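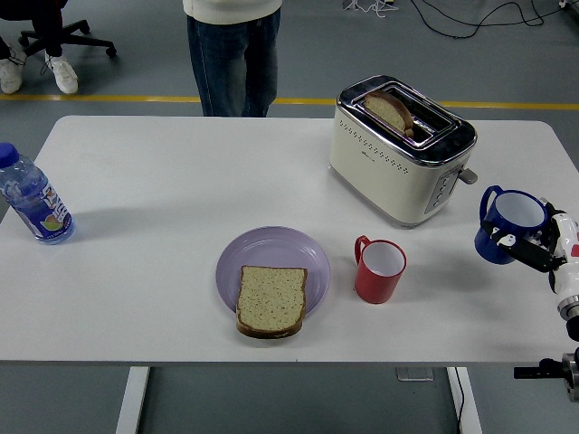 Breakfast is the one meal where everything has to fit on the table at once, several people told us when we asked what they would change about their mornings, and one of them added that the toaster always ends up wherever the cord says it should. Replies like these came in all through the planning of the Winik Breakfast Table, the new open kitchen session that starts this February at the Jultasham home center.

JULTASHAM, 10 January 2021 – Winik is delighted to announce a season of small, friendly sessions on the everyday breakfast table: what goes on it, where it goes, and how to make a slice of toast and a hot drink feel like a proper start to the day. The sessions are free, and anyone who eats breakfast is welcome!

The idea came out of a survey that Winik ran with the housewares store Mellico. A total of 1,798 households filled in the form, and 551 of them took the trouble to write a comment at the bottom. We read every one. People wrote about crumbs, about mugs that pile up next to the sink, about toast racks that get used twice a year and then live at the back of a cupboard. A great many wrote about color. They like a red mug next to a blue one, they like a plate in a soft shade, and they like to know at a glance which mug is theirs.

So we kept the setting plain and let the things do the talking. The session tables are white, with a cream two-slice toaster, a lavender plate, a red mug and a blue mug, a bottle of water and a metal toast rack. It is a short list on purpose. Guests can move everything as they please, try the toaster at the back or at the side, and see how much elbow room is left over (more than most expect, in our trial runs).

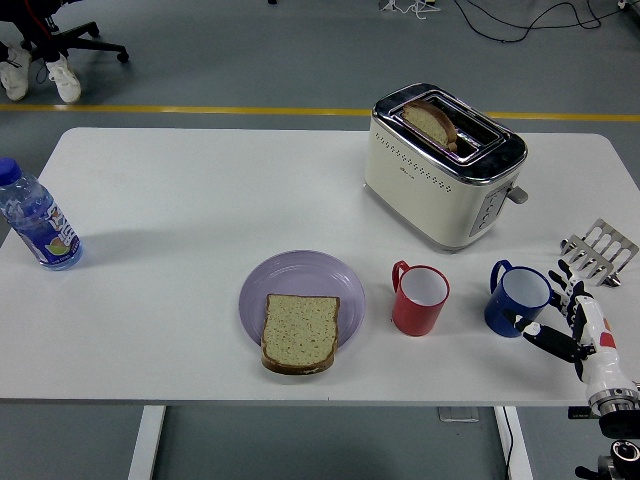 Bread, water and a pair of mugs on the Winik breakfast table, with the toast rack at the side.

Each session lasts an hour and takes up to 445 minutes of planning off nobody's hands, as our kitchen team likes to joke, so please just come along as you are. The first half is about bread. We cover how thick to cut a seeded loaf, how to pick a toaster setting for bread that was frozen the night before, and what a toast rack is good for. Put toast flat on a cool plate and the underside goes soft. Stand it up in a rack for a minute and it stays crisp, though it cools faster – which of the two you mind more is a matter of taste, and the trial groups argued about it very happily.

The second half is about layout. Guests set a table for one, then for two, then for a morning when everybody is late. We talk about keeping mug handles turned toward the person who will pick them up, leaving a clear space beside the toaster lever, and giving the water bottle a spot where sleeves won't catch it. There is time to eat what has been toasted, and butter and jam are on us.

The seven sessions in the season all follow the same plan, so there is no need to start with the first. Children may come with an adult. The room is on the ground floor, next to the Mellico counter, and has step-free access from the parking lot. Guests with a favorite mug are invited to bring it.

The Nambiar bakery is supplying the bread for the whole season, including a soft seeded loaf and a plain white one. Please tell us about any food allergies when you book, so that the kitchen team can set a separate place with its own toaster.

Places can be booked at the Winik desk in the Jultasham home center or by phone during opening hours. Printed notes from the sessions, with the layouts our trial groups liked best, will be kept at the desk through the end of the season and are free to take home.

About Winik
Winik runs practical home sessions on cooking, storage and everyday housekeeping from its kitchen in Jultasham.

Press contact: Winik press desk, Jultasham home center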